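Looking After Books at Home: Cleaning, Drying and Storing

Index > Home > Books and Paper
Updated 24 October 2018

Most of the questions we get are from people who have brought home a few boxes from a fundraising sale or cleared out a relative's shelves. The books are dusty, some of them smell, and a few have loose pages. Almost all of this can be handled at a kitchen table with things you already own. Anything old enough or rare enough to be worth real money should go to a conservator before you touch it.

Dusting

Hold the book firmly shut by the spine side and brush the top edge first, working away from the spine. A clean, soft paintbrush does the job. The one we use came from Khoury Hardware in Dronness, and any wide brush with soft bristles will be as good. Do the bottom edge and the long edge next, then the covers.

A vacuum is fine for the shelf. For the books themselves, keep the hose a few inches away and put a piece of old stocking over the end. Loose bits of binding come off more easily than you would think.

Cleaning covers

Glossy dust jackets can be wiped with a barely damp cloth and dried right away. Matte jackets should be left alone apart from dusting. Cloth covers need a dry sponge of the kind sold for cleaning soot off walls. Use it in straight strokes, one direction only, and cut off the dirty face when it stops picking anything up.

Pencil marks come out with a white vinyl eraser. Work from the middle of the page toward the edge, with your other hand holding the paper flat - a page creased by rubbing back and forth will not go flat again. Ink should be left where it is.

Price stickers

Warm the sticker with a hair dryer on low and lift one corner with a fingernail. If it starts to tear, stop and warm it again. Any gum left on a glossy jacket will roll off under a clean finger. Do not use lighter fluid or oil on paper jackets. We tried Ullano label remover on a spare paperback and it left a gray ring.

Musty smells

Stand the book on end with the pages fanned and leave it in a dry room with some air movement for a day or two. If it still smells, put it in a lidded plastic tub with an open dish of baking soda beside it, not touching, and close the lid. Check it every few days. Our worst case, a set of courtroom novels from a basement in Dronness, took nearly 9 weeks.

Fuzzy spots are a different matter. Bag the book, keep it away from the others, and let it dry out completely before brushing it outdoors with a dust mask on. If the spots come back, throw the book out. 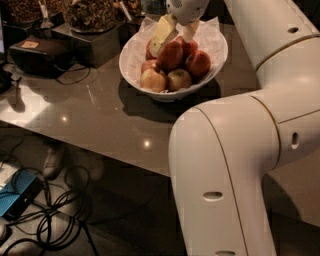 Wet books

Speed matters more than technique. A book that is only damp at the edges can be stood up and fanned in front of a fan set to low. Put paper towels between the pages, one every 8 pages or so, and change them when they feel damp. Too many towels will strain the spine.

A soaked book should stay closed. Wrap it loosely in wax paper and put it in the freezer, spine down, until you have time to deal with it. Freezing does not dry the book, but it stops mold and buys you time. Coated paper, the shiny kind found in art books and cookbooks, sticks together as it dries and usually can't be saved once it does.

Loose pages

Never use clear tape. It yellows, and the glue soaks in. For a single loose page, run a thin line of white PVA glue along the inner edge with a toothpick, slide the page in until it lines up with the others, put wax paper on either side and leave the book under a weight overnight.

Shelving

Keep the room below 70 degrees if you can, and the shelf off an outside wall. Upright books should be snug enough to stand straight and loose enough that you can pull one out by its sides. Don't hook a finger over the top of the spine. Very large books go flat, no more than three to a pile.

Sunlight fades spines in a single summer. By the end of August the red ones on our window side had gone pink, and we have since moved them across the room.

Boxing up

Small boxes only. A box that held 100 paperbacks would be too heavy for anyone to lift. Pack books upright or flat, never with the page edges facing down, and fill the gaps with crumpled plain paper. Newspaper ink rubs off. Write the contents on the side of the box, and keep boxes off concrete floors with a couple of boards underneath.

If the books are going to a sale, call ahead. Many sales won't take encyclopedias, old textbooks or anything with a smell.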